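Wednesday, December

In by half seven. The heating had come on but the upstairs room takes an hour to catch up, so I kept my coat on and started with the overnight log. The generator had stopped at ten to four with a full disk. I should have cleared the old runs before I went home and I didn't. It had got through 370 episodes by then, and I'd been counting on 2,000 by the weekend.

Cleared the disk. I deleted the October kitchen runs, which we'd already copied over to the Cullside machine, and then had a bad ten minutes when I couldn't find them on the Cullside machine. They were there, under a folder Gaëtan had renamed. I asked him later to stop renaming folders. He said he had told me. I looked, and he had, in a message from three weeks ago that I'd answered with a thumbs up.

Restarted the generator at a quarter past eight with the same seeds it would have used, so we haven't lost anything but the hours.

Then the morning's real job, which was to go through what we've got and decide what stays. Lensa and I split it, odd numbers to me and even to her. The simulated house gives us a success flag for every episode, set when the gripper ends up where the task says it should, and up to now we've been keeping everything with the flag and binning everything without. That was Yasuo's rule at the start and it made sense when we had so little. Now it looks too crude. Some of the flagged ones are poor. The arm goes past the thing, wanders off, comes back at it from a silly angle and gets there in the end. If the policy learns from that, it will learn the wandering as well. And some of the failures are perfectly good up to the last second.

I watched mine at double speed with the wrist view on the left and the fixed view on the right. After the first hour I turned the fixed view off. The policy only gets the wrist view, and I found I was forgiving episodes because I could see from the other side of the room what the arm was up to. With the wrist view alone I was a harsher marker. I told Lensa, and she went back and redid her first batch the same way, which was decent of her.

The wrist view is hard going for a long stretch. A lot of it is one big surface and the two fingers, and you wait for something to come round the corner that tells you which way up you are. Brown on dark grey, mostly, in this house.
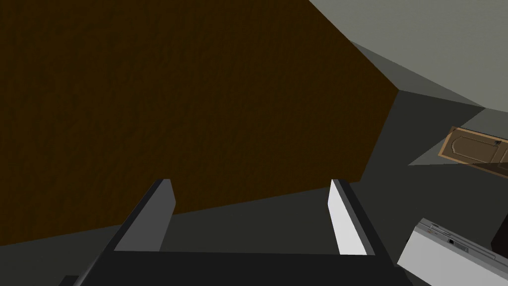
By eleven we had four piles. Clean, untidy but usable, failed but usable in part, and rubbish. Lensa wanted a fifth for the ones where the view is so tilted that you can't say what the arm is heading for, and I said those should go in with whichever pile the movement belonged to. We went back and forth on that for a while. Her point was that a person couldn't label them, so why would we expect a network to make anything of them. Mine was that the arm will be in those positions when it runs for real, and if we take them all out it will have no idea what to do the first time it tips over that far. We left them in with a tag, so they can be pulled out later if she's right.

The tag took longer than it should have. The episode files have a notes field, but the loader drops anything in it over a certain length, and it does it without a warning. I found that out by writing a long note, loading it back and getting an empty string. Wrote it on the whiteboard in capitals. Also fixed it, which I could have done first.

Subira rang at half eleven from the Otalitz office. They want to know when they can have the next set. I said the end of the month. She said they'd been told the middle. I don't know who told them that. She was nice about it and said they could begin with a partial set if the format was final, and I had to say the format had changed this morning. There was a pause. I said it was one extra field and their reader would ignore it. I hope that's true. I've asked her to send me the version they're running so I can check.

Lunch at my desk, soup. Kenta came up and ate with us for the company, as the downstairs lot were all out. He has been on the teleoperation side since the summer, driving the arm by hand with the controller while the simulator records, and I asked whether he'd do a session in the afternoon to fill some gaps. The scripted episodes are quick to make but they all move alike. They go straight at things. Kenta slows down near the end, the way you do when you're reaching for a cup, and in the last training run the small batch of his did more for us than I'd expected from the size of it.

He did two hours, from half one. I sat next to him and kept the sheet. We'd agreed on starts that the script never gives us: arm low, wrist rolled over, fingers already open, some large piece of furniture close up and in the way. He found it tiring. From those starts he had to back off before he could do anything, and he kept apologising for the backing off, and I kept telling him that was the part I wanted. After the first hour he'd settled and stopped talking, and the later ones are better for it.

A few notes from the sheet, so that I have them somewhere other than on the sheet:

The controller drifts to the left when the trigger is half pressed. He corrects for it without thinking, so it is in the recordings as a small wobble. Ask if the Clerell one does the same before we order another.

Episodes should begin recording when the hand moves, and at present they begin when the scene loads. Every one has a few seconds of nothing at the front. Trim them, but leave a short pause in, or it will learn never to wait.

The house with the dark floor needs more light or a second version with more light. The fingers read well enough but the base of the gripper goes almost to black, and when there's a dark surface behind it as well I can't find the outline.

Rest breaks. Two hours straight is too long. One hour, then something else.

Around half three the generator fell over again. It wasn't the disk this time. One of the houses has a cupboard that loads partly inside a wall, and if the arm starts near it the physics goes wrong and the whole process hangs. Gaëtan knew about the cupboard. He has a list of bad houses on his own laptop. I've now got a copy of the list and there are 6 on it, and I've put them in the settings file where the generator can see them. It was a short conversation and I was a bit sharp in it. I'll say something tomorrow.

With those taken out we have fewer kitchens than I'd like. Zabala have a set they'd let us use, and I've had the form half filled in since last month. Finished it and sent it. Their rooms are more cluttered than ours, going by the samples, with things left on worktops and chairs pulled out. Ours are too neat. I've thought so for a while.

Spent the last part of the day on the first training run with the sorted piles. I set up 2 runs side by side, one on the clean pile alone and one on clean plus the untidy and the part failures, cut off before they go wrong. Same number of steps for each. I had meant to put Kenta's new episodes into both, then thought better of it, or I wouldn't know what had made the difference. They can go in the next one. The first curves came up before I left and they look the same, as they always do at that stage. Lensa thinks the clean pile will win. Yasuo looked in on his way out and said he thought so as well, and then stood there reading the whiteboard for some time and asked what the capitals were about.

He also asked how much we'd be throwing away. I said that of the episodes I'd watched, the rubbish pile was the smallest of the four, and he seemed pleased. I'm less sure it's good news. It may only mean I got softer as the morning went on. What I ought to do is take a handful from my first hour and a handful from my last, mix them up, and mark them again without looking at what I put. Lensa could do the same with hers, and then we could swap. It would take most of a morning. I'll see how the runs look before I suggest it to her.

Left at ten past six. It was raining and I'd left my umbrella at home, and the bus was full as far as the hospital, so I stood. Kept looking at the handrails and thinking about approach angles. Rice and the last of the curry for tea.

I have the log open on the kitchen table now and the generator is still going, with plenty of disk. For tomorrow: check Subira's reader against the new field, trim the starts on Kenta's episodes, talk to Gaëtan, ring the heating people about the upstairs room. Take the umbrella.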